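Clavedine Care Forum > Professional Practice > Day Services

Topic: Recording fluid intake for members with dementia

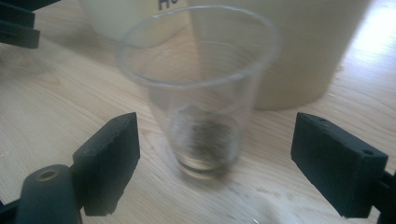
Clear cup on the dining room table

Posted by I_Groen_Maden
Colleagues, the Maden day service is reviewing how staff record what members with dementia drink during the day. At present each key worker completes a paper chart at 10 a.m., at lunch and before the transport leaves. The charts are complete, but I question whether they are accurate. Entries are often made from memory at the end of a shift. I would welcome the experience of other services before we revise our procedure in January.
Ineke Groen, Day Services Lead

Posted by bthongsuk
At Tamadham we moved to recording at the point of collection. The person who clears the table writes down what remains, and the key worker signs the sheet later. Our 15 members attend on different days, so the sheets are kept by table and transferred to the individual file in the afternoon.
Buppha Thongsuk

Posted by P.Suwannarat
I must respectfully disagree with recording by table. Members change seats, and some finish a neighbor's drink. A sheet kept by table will assign that drink to the wrong person. We tried it for 2 months and withdrew it.

Posted by bthongsuk
The point is fair. We have name cards at each place, and staff are asked to note any exchange they observe. I accept that this depends on someone observing it.

Posted by boonmee_s
May I ask whether a chart is required for every member? Our policy at Ueda is to chart only where the nurse or family has raised a concern. Currently that applies to seven people. Charting everyone took staff away from sitting and talking with members, and in my view people drink more when someone sits down and drinks with them.
Boonmee Srisuk, Ueda Day Center

Posted by I_Groen_Maden
Thank you. Our insurer has asked for a chart for each member, so a selective policy would need its agreement. I will raise the matter. Mr. Suwannarat, what replaced the table sheets at your service?

Posted by P.Suwannarat
A small card carried by the key worker, completed at the time. It is not perfect. Cards go home in pockets.

Posted by B_Sitthichai (Moderator)
Members are reminded that fluid targets for an individual should come from that person's clinician and should not be requested here. The blank card mentioned by Mr. Suwannarat may be uploaded to the Forms section, provided that all names have been removed.

Posted by P.Suwannarat
Uploaded this afternoon. Please note that page 2 is for the transport escort.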